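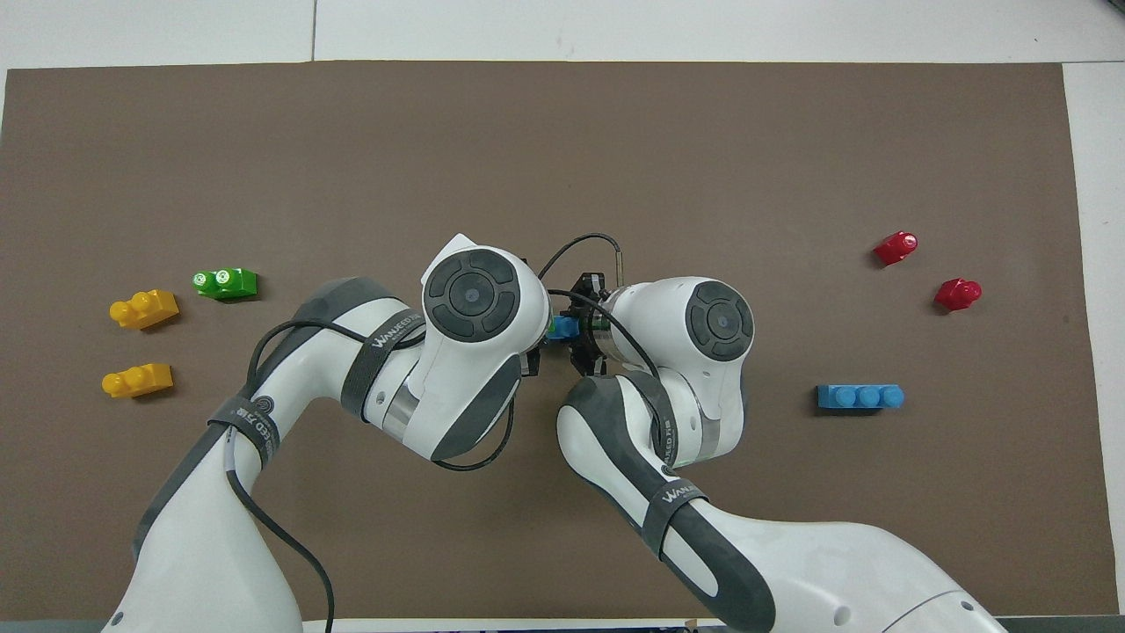

So I finally caved and bought the Kesberg play table, the one with the flat white top and the two canvas drawers underneath, and I've had it in the living room since July. My sister kept telling me to wait until the kids were older. My kids are four and seven and the carpet had become a hazard zone of tiny bricks, so no, I was not going to wait!

First, the assembly. The box says one adult, one hour. It took me and my neighbor Béla Sipos most of an evening, and Béla puts furniture together for fun. The legs go on with these long bolts that have to line up with a metal plate you can't really see, and the instructions are all pictures with a cheerful little guy who never seems to struggle. We put one leg on backwards (you can do that, there's nothing to stop you) and had to take the whole side off again. Béla's tip is to leave every bolt loose until all four legs are on, then flip it over and tighten. I'm passing that along because the booklet doesn't mention it.

Once it's up, it's solid. I leaned on it with my full weight while reaching for a runaway wheel and it didn't budge. The corners are nicely rounded too, and my youngest is exactly forehead height to it, so I care about that a lot.

The top is my favorite part. Crayon comes off with a damp cloth, washable marker comes off with a damp cloth, and the glue stick came off after I let it dry and picked at it with a fingernail. Permanent marker did not come off. There's now a green squiggle near one corner that I've decided to live with.

It's noisy, though. Oh my gosh is it noisy. Dump a bin of bricks on that bare surface at six in the morning and the entire house is awake.

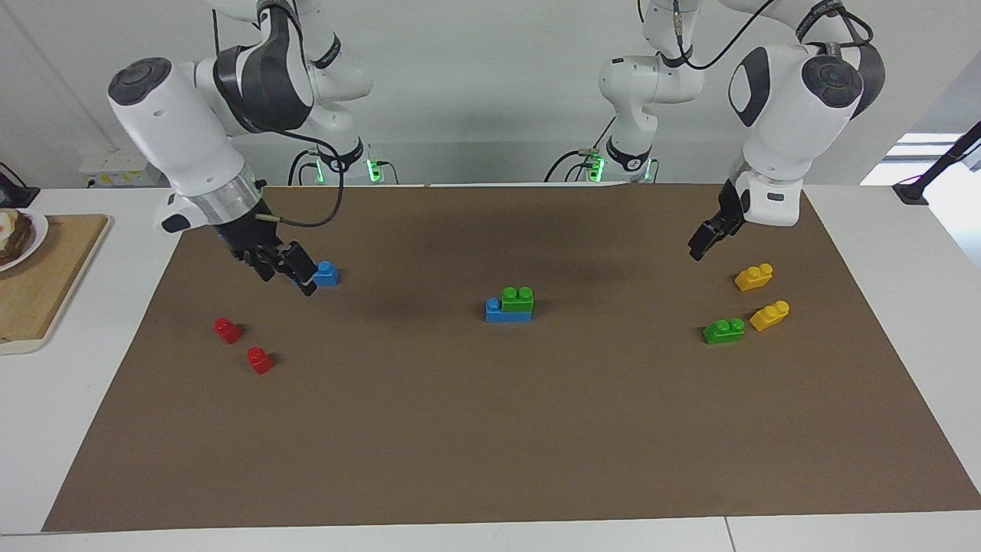

My friend Juniper Ridgeway has the same table and she keeps a piece of felt on hers, which works great for quiet but collects dog hair like crazy. I tried an old beach towel and everything just fell over. In the end I ordered the cork sheet that Plotholm sells, the thin one, and trimmed it with kitchen scissors. It's still not silent, but I get to sleep until seven now.

The drawers are where I'd knock some points off. They look adorable in the store pictures and they slide fine when they're half full. Fill them up, the way any child will, and the fabric sags in the middle and drags on the rail. One of ours popped off its track in the second week. I put a piece of stiff cardboard in the bottom and that helped a bunch, but for this price I shouldn't be cutting up cereal boxes.

I did look at the Memar before buying. It has proper hard drawers and a rim around the top so things don't roll off. It also costs about 40 dollars more and only comes in a gray that would look sad in my house. If you have a roller (mine is a roller, everything goes over the side) then the rim might be worth it to you.

One more thing, the height. My seven-year-old, who is tall, stands at it comfortably and won't sit. The little one uses a step stool. They sell longer legs separately, so I'm guessing we'll get a few more years out of it as a desk, and I've already got my eye on them for the next sale.

Would I buy it again? Yep, with the cork, and I'd skip the matching chairs, because Juniper has those and they tip. I'm giving it four stars out of five, and the missing star is all drawers. If anybody has found hard plastic bins that fit those rails, please leave a comment with the size!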